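Packing for the hut weekend
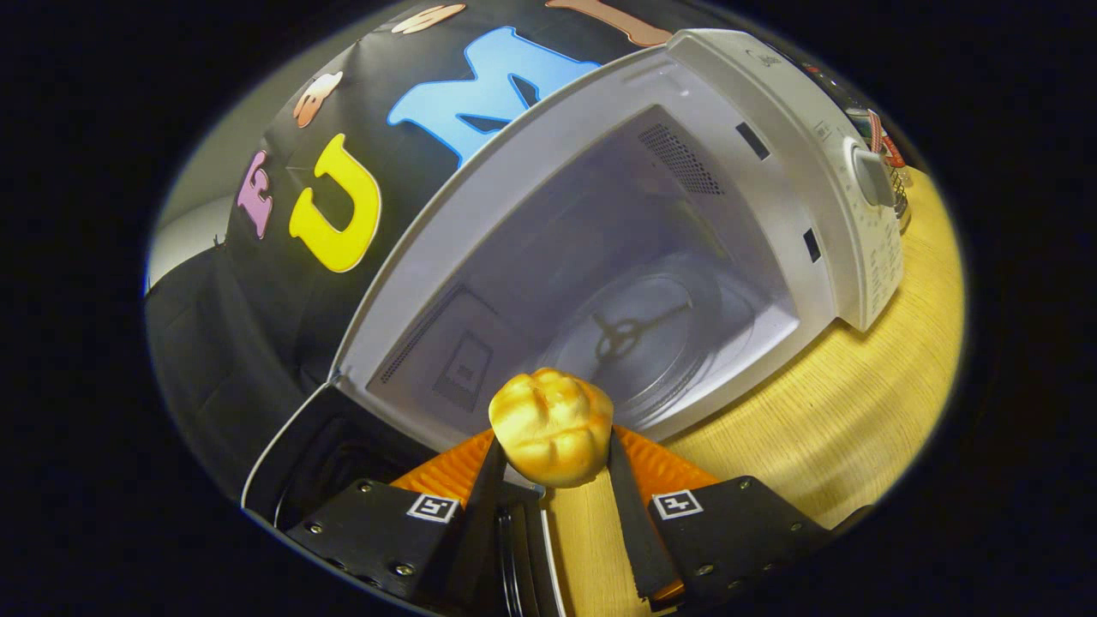
How big a rucksack do you need for two nights at Tidmont? A 30-litre one is plenty for most people, and if yours is bulging at that size you have probably packed a towel you could leave at home.

The hut sits at 1143 metres, and the walk up from the car park at Pidano climbs 527 metres on a good path. Everything you bring goes up on your back, so it is worth laying it all out on the bed the night before and putting a few things back in the drawer.

Blankets and pillows are provided but you must have a sheet sleeping bag. Cotton ones are cheap and heavy, silk ones cost more and fold down to the size of an orange. Marisa Negri has two spare cotton ones to lend, first come first served.

For clothes, wear one set and carry one set. A thin wool top can be worn both days without offending anyone. Evenings are cold even in June, so add a warm jumper or a light down jacket, a hat and thin gloves. A waterproof jacket is a must – a fleece with a hood does not count. Jeans are a bad idea as they take all night to dry.

Boots come off at the door. There are hut slippers, but the larger sizes go quickly and anyone over a size 10 should carry their own.

Other things people forgot last year: a head torch, ear plugs, cash for drinks, and a water bottle that doesn't leak. Samuele Tedesco's did, over his only dry socks. The hut has no card machine.

Please don't bring food for supper. Dinner and breakfast are included both days, and Sandro Fabbri will take orders for packed lunches on the first evening. Tell him then if there is anything you can't eat.

We have 12 places and four are still free. Names to Elisa Piras by the end of May. The group meets at the lower car park at 9.30 am – the one by the bridge, as the upper one is for residents only.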